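Home Guides Floors Kitchen Contact

How to oil a wooden table top

I learned this method from Hideaki Hamada, who had a small furniture shop, and I use it every February. It needs one evening and the following morning.

First clean the top with a damp cloth and a little mild soap. Let it dry fully. Then sand with 100 grit paper, always along the grain. If you sand across it, you will see the scratches later, when the oil makes them dark. Remove the dust with a vacuum cleaner and after that with a dry cotton cloth.

Pour a small quantity of oil in the middle and spread it thin. I use Lostow hard oil, but any oil made for table tops will do. Wait 20 minutes. The places which look dull have taken all their oil, so give them a little more.
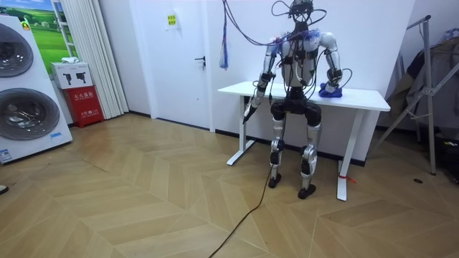

Now wipe off everything that stays on the surface. Most beginners leave too much, and the top is sticky for many days. Press with the cloth and change it often.

Leave the table overnight with a window a bit open. In the morning rub it lightly with a fine pad and put the second coat, thinner than the first.

Oily cloths can catch fire by themselves. Lay them flat outside to dry, or keep them in a closed metal can with water. For one week do not put hot cups on the table.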